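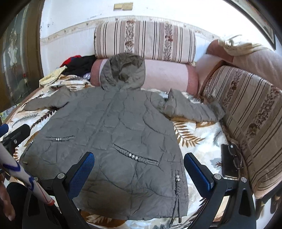

4. Folding and storing the jacket

This section applies to Grevari quilted jackets with an attached hood. For washing and drying, see Section 3.

4.1 Before folding

1. Check that the jacket is fully dry. Press each quilted panel between thumb and finger. If the filling feels lumpy or cold, return the jacket to the dryer on low for 6 minutes and check again.
2. Empty all pockets.
3. Lay the jacket on a bed or other flat surface at least 42 inches wide, front side up, with the sleeves out to the sides.
4. Close the center zipper from the hem to the neckline. Hold the hem straight with your free hand.
5. Loosen the hem drawstring by pressing the cord stopper and pulling the hem outward. Do not pull on the cord itself.

CAUTION: Do not iron the jacket. Heat flattens the filling and can damage the braided trim.

NOTE: The studs on the pocket trim are sewn on. If a stud is loose, secure it before storage. Spare studs can be ordered as part no. 882.

4.2 Folding

1. Smooth the body with open hands, working from the center zipper toward the side seams. Leave the wavy stitching as it falls; the panels are not meant to line up.
2. Flatten the hood and fold it down over the neckline.
3. Fold the left sleeve across the front. Repeat with the right sleeve.
4. Place a sheet of tissue over the pocket trim so that the studs do not press into the fabric.
5. Fold the hem up to the neckline in two equal turns. Tuck the cord stopper inside the first turn.
6. Press down slowly to let the air out. Do not kneel on the jacket.

4.3 Bagging

1. Slide the folded jacket into the Arken storage bag, hood end first.
2. Close the bag, leaving a gap of one finger at the corner.
3. Write the month on the label (for example, January) and attach it to the outside.

CAUTION: Do not use a vacuum bag. Filling kept under pressure for a full season may not recover its loft.

4.4 Taking out of storage

1. Unfold the jacket and shake it by the shoulders.
2. Hang it on a wide hanger overnight with the zipper open.
3. If fold lines remain, tumble without heat for one short cycle. Turn the jacket inside out first to protect the studs.

For repairs to the zipper or trim, see Section 5.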